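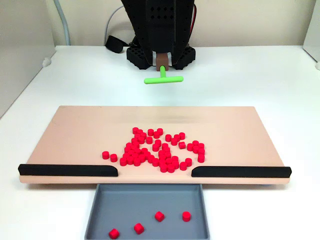

Home | Talks | Notes | About

Filed under: Workspaces & Desks

Speaker notes – "The Clear Table Myth"
November 10, 2025

Open without slides. Ask who cleaned their work table this month. Wait for hands. Then ask who can still see the top of it. Fewer hands, I expect.

My point for the first 5 minutes: I don't buy most of the advice on clear work surfaces. Grundach sells a planner that promises a calm table in a weekend. I tried it in June. The table was calm until I had to work on it.

White tops. People love them in catalogs. A white top does bounce light well and you can find a dropped screw. It also shows every pencil mark. Say this plainly and move on, the Nilon people in the audience will want to argue.

Cables next. This is where the tidy-desk crowd loses me. They show you the table with everything unplugged. Put a gray cable down the back, a second one looping off to the side, a dark strap lying where it was dropped, and you have a real table. Ask: what would you do with these? Somebody will say cable tray. Fine – who has moved a cable tray twice and still likes it?

Side panels. I was against them. Still am, mostly. They stop things rolling off the ends and they give you somewhere to bump your elbow. Brurketti quoted me 286 dollars for a pair and 898 for the full set with a back. I asked what the back was for. No good answer.

Colored boards. A pink board on a white table sounds like decoration, and I said so at the Ogbonna workshop. I'll give them half a point here. You do see where the job is supposed to happen. Whether people keep the job on it is another matter.

Skip the storage section if we're past 3 o'clock.

Questions I'll probably get: standing height (no opinion), glass tops (no), whether I've tried labels (yes, they peeled).

Leave the last question open and thank the room.

Related talks
Drawers Nobody Opens
Against the Pegboard
Lamps, Glare and Bad Chairs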